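Mirela Godoy started at Hundira in November, on the late shift, in the room with the blue table. The job title on her contract was demonstration operator. What she did was push blocks.

She sat at a desk with a hand controller and moved the arm so that the rod at the end of it slid blocks across a wooden board. Before each run an instruction came up on her monitor. Push the blue cube to the left of the green star. Move the yellow heart toward the triangle. She pushed, pressed the pedal, and the next instruction came up. Everything went into a folder, and the folder went to the people upstairs who trained the model.

Tania Bepari had the desk beside hers and had been there a year longer.

"Don't be neat," Tania told her on the first night. "They had a man who was neat. Every push was a straight line. The model learned straight lines and then it couldn't get around a corner."

"So I should be bad at it?"

"Be how you are. Just don't throw out the ones where you slip."

Mirela slipped a lot. The star was the worst. If the rod caught it between two points it moved fine, but if it caught a point, the star spun and took off in some other direction. The heart was nearly as bad. The cylinders went where you sent them as long as you stayed behind the middle. She learned all this in her wrist and could not have explained it to her mother, who asked every week what she did for work.

"I teach a machine to push toys," she said.

"And does it learn?"

"I don't know. They don't tell us."

Her quota was 183 runs a shift. By spring she had stopped looking at the counter. She drank her coffee at the halfway point, standing up, and she and Tania talked about rent and about Tania's brother, who wanted to sell his truck.

In May, Everaldo Conceição came down from upstairs with a new list. The model was good at pushing one block, he said, but it was poor at pulling a block out of a crowd. He wanted 2,000 runs that began with the blocks bunched together, and he wanted the operators to write their own instructions.

"In what words?" Mirela asked.

"Yours. Whatever you'd say to a person."

It was harder than she expected. She sat with her hand on the controller and nothing came. She had been reading other people's sentences for six months. Finally she typed, *get the heart out from behind the star*, and did it, going in from the right. It took four tries. She kept all four.

After that they came faster. *Scoot the cube over, it's crowding the red one. Leave the green ones alone and bring me the hexagon. Make some room.* Tania read that last one over her shoulder.

"Make some room for what?"

"It's what my grandmother said when we all sat on the couch."

"They'll reject it."

They didn't reject it. Everaldo printed a page from the log and pinned it up by the door, with her sentence typed underneath.
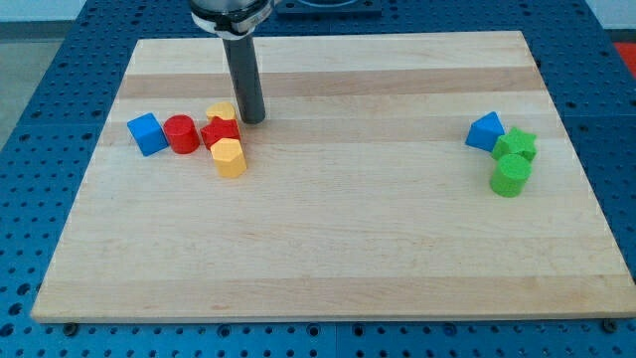
*Run 1,121. Operator: M. Godoy. Instruction: "Make some room."*

Mirela looked at the page every night on her way in. She remembered the run, or thought she did. The star had been tight against the heart and she had not been sure which one to start with.

On 9 June 2022 Everaldo asked the two of them to stay a few minutes after the shift. He sat down at Mirela's desk, moved the controller out of the way, and put the model on the arm. Then he gave her the keyboard.

"Go ahead," he said. "Something it hasn't seen."

She thought about it and typed, *the heart looks squeezed, help it out*.

The rod stayed where it was for a moment. Then it swung wide, came in from the right, and touched the star on one of its points. The star spun. The rod stopped, backed up a little, and went in again lower down.

"That's you," Tania said. "That's exactly how you do it."

"I always miss the first one," Mirela said.

The heart came free on the third push. Everaldo wrote something in his notebook and asked if she wanted to try another. She looked at the clock - the last bus was in twenty minutes - and pulled the keyboard closer.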